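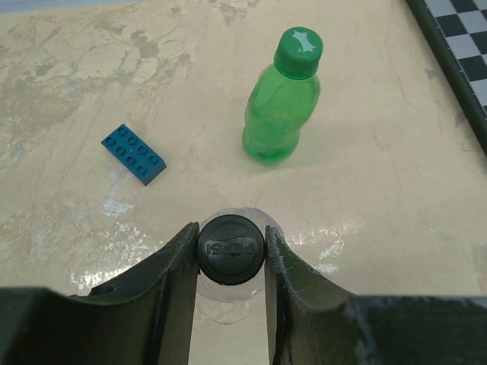

How to appeal a red card in an amateur soccer league

Search this site
Enter keywords
Go

A player sent off on Saturday usually has very little time to challenge the suspension. The steps below follow the rules of the Skelthorpe District League, but most amateur leagues work in much the same way. Check your own handbook before you send anything.

1. Find out what the card was for

Ask your club secretary for the referee's report. You need the exact offense, as written. A card for serious foul play can be appealed. A second yellow can't, except where the referee booked the wrong player.

2. Check the deadline

Notice of appeal must reach the league office by 10 a.m. on the second working day after the match. The notice can be one line long. Give the player's name, the fixture and the words "claim of wrongful dismissal." The full case can follow later in the week.

3. Decide whether you have a case

The panel doesn't referee the match again. It asks whether the referee made an obvious error. "It was harsh" will fail. "The contact was made by a different player" may succeed.

When Fotach played Drallis in August, Lucian Bogdan was sent off for violent conduct after a scuffle at a corner. Video taken from behind the goal showed that a teammate had thrown the elbow. His three-match ban was lifted and the teammate was charged instead. Clubs should think about that second part before they send in footage.

4. Collect the evidence

- Video, unedited, starting well before the incident
- Signed statements from 2 witnesses, at least one of them not a member of your club
- A simple diagram showing where the referee was standing

Keep each statement to what the person saw. Leave out opinions about the referee's other decisions — the panel will skip them, and they make the rest look weaker.

5. Write the appeal

Stay under 670 words, the limit on the league form. Start with the decision you are challenging and the result you want. Then go through the incident in order and say which piece of evidence supports each point.

6. At the hearing

Most appeals are decided on paper. If the panel calls you in, you may bring 2 people, one of whom can speak for the player. Dorin Preda, who handles discipline cases for Căpraru, tells his players to answer the question asked and then stop talking.

The player stays suspended until the decision arrives, so don't put him on the team sheet. Fielding a suspended player can cost the club points even if the appeal is later upheld.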